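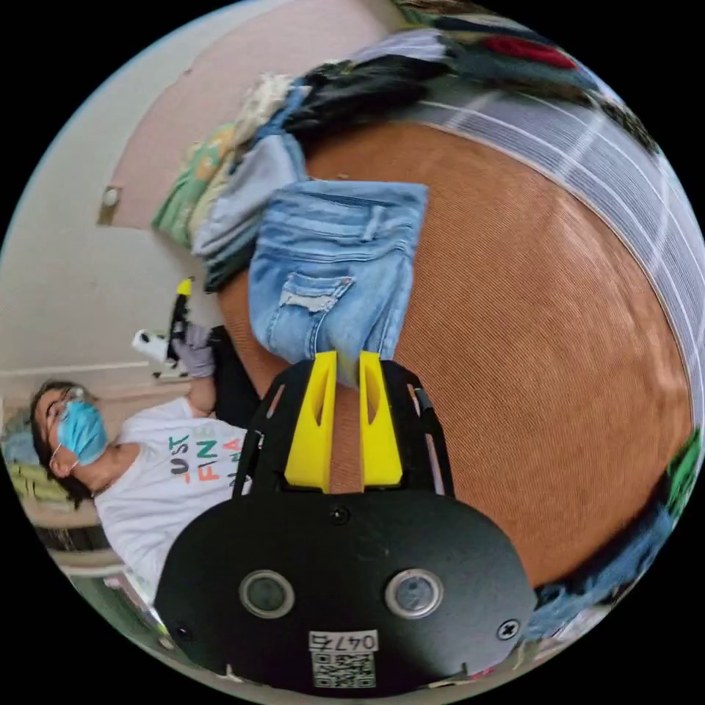
赫克尔叠衣课题

赫克尔叠衣课题(Herkell)是弗伦丁贝格(Flundinberg)工业学院机器人社的一个学生项目,内容是用手持夹爪采集叠衣、堆放等家务动作的示范数据,再用这些数据训练双臂机器人。课题由该社与尤尔克库姆(Jurkcombe)职业中学合办,对两校学生开放,计入选修学分。

名称

“赫克尔”原是社团活动室所在楼层的旧称,课题立项时沿用。早期文件中也写作“叠衣组”或“H组”,三种写法所指相同。

沿革

机器人社此前主要参加巡线小车和搬运类比赛。某年普雷达杯(Preda)增设“软物整理”项目,要求机器人在限定时间内把衣物叠好并放入指定区域。社团首次参赛时使用预先编写的固定动作,衣物稍有偏移便抓空,未能进入决赛。赛后社内决定改用示范学习的办法,叠衣课题由此成立。

第一学期只采集毛巾和T恤。第二学期加入长裤、衬衫和带帽上衣,采集地点也由活动室的工作台扩展到宿舍和学生家中,以床面、沙发等日常平面代替台面。尤尔克库姆职业中学自第二学期起加入,负责夹爪外壳和手指的加工与维修。

器材

课题使用的夹爪为手持式,机身黑色,前端装有两根黄色手指,指面开有长槽。机身贴有编号和二维码标签,用于将录像与器材对应。手指属易损件,尤尔克库姆一方备有替换件,更换后须重新校准开合行程,并在器材表上登记。

采集流程

每次采集由2人一组进行,一人操作,一人记录。操作者戴手套,先将待叠衣物平铺,再按规定顺序夹取、对折、压平、堆放。牛仔裤的要求是先沿裤长方向对折,使两条裤腿重合,再夹住裤脚向腰部翻折。带破洞的裤子单独归类,夹取时避开破口处的散线。

衣物掉落、夹取重复或中途停顿的片段不删除,由记录员标注后另存。社内曾讨论过是否只保留顺利完成的片段,最后仍按全部保留处理。叠好的衣物统一放在平面远端,一轮结束后打乱重来。

数据

第二学期结束时,课题共保存有效片段767段,其中长裤类84段。长裤类数量偏少,原因是单段耗时较长,且厚布料在夹取时容易滑脱。数据按衣物种类、铺面材质和操作者编号三项归档。灯芯绒、格纹等纹理明显的铺面单列一项,供检验模型在不同背景下的识别情况。

教学安排

课题每周活动一次,新成员前三周不接触夹爪,只学习标注和归档。期末考核分操作与书面两部分,满分100分,约75分可取得独立采集资格。未达到者可在下学期补考操作部分,书面成绩保留。

参赛情况

课题组以第二学期的数据训练模型后再次参加普雷达杯,毛巾和T恤两项均完成,长裤一项超时。组内总结认为,问题主要出在翻折之后的对齐步骤,模型常在裤腰处反复调整。对齐动作的补充采集列入下一学期计划。

相关条目
普雷达杯
软物整理(竞赛项目)
示范学习
尤尔克库姆职业中学
弗伦丁贝格工业学院学生社团列表

最后更新:11/7/24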